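Section 2. Before you buy: planning the bench and the budget

I wrote this part of the guide after our second order, when I finally had a decent idea of what I should have asked for in the first one. If you already have an arm on your table, skip to Section 3. If you're still filling in a purchase form, stay with me for a bit.

2.1 Work out what the arm has to pick up

1. Write down the biggest, the heaviest and the most awkward thing you want it to handle. Ours were small blocks and a couple of slotted boards, so a desktop arm was plenty.
2. Weigh the heaviest one with a kitchen scale. Compare that with the payload at full reach, which is always the smaller number on the sheet (and sometimes in smaller print, too).
3. Decide on the gripper now. Two fingers will do for blocks and most box-shaped parts. Ask the seller what spare fingers cost and whether you can fit them yourself.

Note: Florence Simard in our purchasing office wants the gripper on its own line in the quote. Do it that way even if the seller bundles it, or you'll have a miserable time ordering a replacement later.

2.2 Measure the table

1. Clear the spot and mark where the base will sit.
2. Swing a tape measure out to the full reach of the arm, all the way around. Ours needs 120 cm of table end to end once the boards are down, and I had allowed a good deal less.
3. Mark where any stands or poles will go. They eat up more room than you'd think!
4. Look at what's behind and beside the table – shelves, sinks, doors that swing in.

CAUTION: Keep power supplies and controllers well away from any sink or faucet. If the only free wall has plumbing on it, put the electronics on the opposite side of the table and budget for longer cables.

2.3 Put the budget together

Our whole first station came to $1,853. Yours will differ, but the lines should look pretty similar:

Arm and servos (Wamevon kit)
Gripper and spare fingers
Power supply and emergency stop
Base clamp or mounting plate
Boards and blocks for practice tasks
Cables, ties and sleeves
Storage bins with lids
Shipping and import fees

The line I left out was cables. I ended up placing 2 extra orders with Prirton for leads and sleeves, and paid shipping both times. Put it all in one order.

1. Get quotes from at least two sellers. We asked Sandberg and Wamevon.
2. Ask each of them for the lead time in writing. Our arm took 17 working days.
3. Add spare servos. Ingvild Magnusson, who runs the Rukuvdale site, orders one for every joint, and I've come around to her way of doing it.
4. Send the form in before July if your budget year closes in summer, as ours does.

2.4 Check the layout against a working station

Before you sign off, compare your sketch with a station in use. Look mainly at how far out the gripper gets from the base, and at how much slack the cables take up between the wrist and the shoulder. 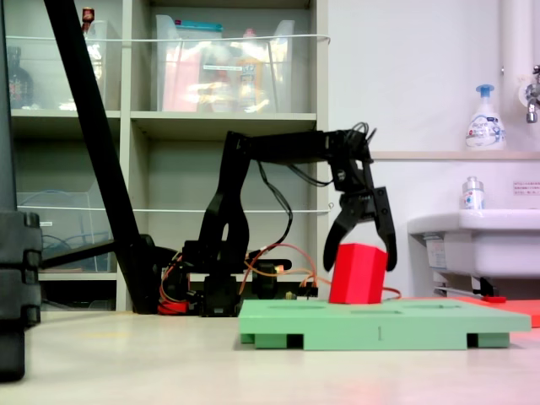 Figure 2-1. Desktop arm with two-fingered gripper, holding a red block on the green board.

Note: The green board stands on short feet, so the block sits higher than the tabletop. Count that height when you check reach – I didn't, and had to redo my sketch.

CAUTION: Wires lying across the tabletop can snag. Price a few clips or a length of sleeve for each run that leaves the base.

If you'll be using more than one board, draw them all in at full size, side by side, and check the far corner of the last one. Then go to Section 3 for unpacking.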